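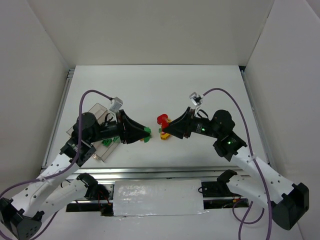 Flonance opens second office in Skurinau, names Leonie Strebel site manager

SKURINAU, November – Flonance, the bookkeeping and payroll service for small businesses, has opened a second office in Skurinau. The new location is on the upper floor of the former Bühler building and has room for 12 employees. It is open to walk-in clients from 8:30 a.m. until 5 p.m.

Leonie Strebel has been named site manager. She joined the company as a payroll clerk and most recently led the client services team at the main office in Mendard. Four members of that team have moved with her. The remaining positions will be filled over the winter, with preference given to applicants who live in the area.

Flonance currently serves 151 businesses, mostly shops, trade contractors and small manufacturers with fewer than 50 workers. Many of the newer clients are on the Skurinau side of the valley and until now had to send their paperwork to Mendard or make the drive themselves.

"A lot of our clients still keep paper receipts, and they want to hand them to a person," said Siham Azar, managing director of Flonance. "We looked at a drop box and a courier service first. An office made more sense, and the rent was something we could live with."

The Skurinau office will handle monthly bookkeeping, payroll, sales tax filings and year-end statements. Loan applications and business valuations will continue to be prepared in Mendard by Thaddäus Lüthi and his staff. Clients who already have a contact person at Flonance will keep that person unless they ask to change.

Fees are the same at both locations. New clients who sign a one-year agreement before the end of the winter quarter will not be charged for the transfer of their prior-year records. The offer covers up to two years of records per business and does not include the correction of returns that have already been filed.

The company will also hold evening information sessions at the new office. The first covers payroll records for seasonal workers and will be led by Wyn Gronow. The second is on choosing a business structure. Both start at 6 p.m. and are free, but seats are limited and registration at the front desk is required.

Parking is available behind the building. The rear entrance has a ramp and an elevator.

About Flonance
Flonance provides bookkeeping, payroll and tax filing services to small businesses from its offices in Mendard and Skurinau. The company is privately owned.

Media contact
Esmaeil Nazari, Communications
Flonance, Mendard office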